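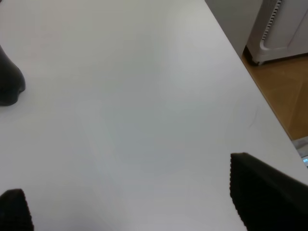 How do you get gray scuffs off a white matte table?

Start with warm water, a drop of dish soap and a soft cloth, and move up to baking soda paste only if the marks are still there when the surface has dried.

Matte finishes show smudges more than glossy ones do, and hard scrubbing makes it worse by polishing a shiny spot into the top. Work in wide, light strokes and go past the edge of the mark.

Everyday cleaning

Wipe off crumbs and grit first with a dry cloth. Put one drop of dish soap in a bowl of warm water, wring the cloth until it no longer drips, and wipe the whole top. Go over it again with plain water. Dry it right away with a clean towel. Soap left behind dries to a dull film and picks up dirt by the next meal.

Pencil and rubber marks

Use a plain white eraser. Pink ones can leave color behind. Brush off the crumbs and wipe with a damp cloth.

Grease

Hand grease looks like a faint shadow and is easiest to see from the side, with a window behind it. Mix equal parts white vinegar and water, spray it on the cloth, and wipe. Keep vinegar off marble and other stone.

Coffee, tea and tomato

Mix baking soda with enough water to make a soft paste. Spread it over the stain, leave it for 7 minutes, and lift it off with a wet cloth. Don't rub. If there is still a ring, do it a second time the next day.

Ink

Dab with rubbing alcohol on a cotton ball, turning the cotton as it picks up color. Test under the table first. Painted tops can soften.

What to skip

Scouring powder, steel wool, furniture polish and anything with wax in it. Melamine sponges are a fine sandpaper and will leave a smooth patch on a matte top. Never mix bleach with vinegar.

Reader tip

Csenge Szűcs writes that she keeps one cloth just for the table and washes it at 30 degrees Celsius without fabric softener. Softener coats the fibers and the cloth starts to smear. An old cotton T-shirt works too, with the seams cut off.

Next: Getting candle wax out of a tablecloth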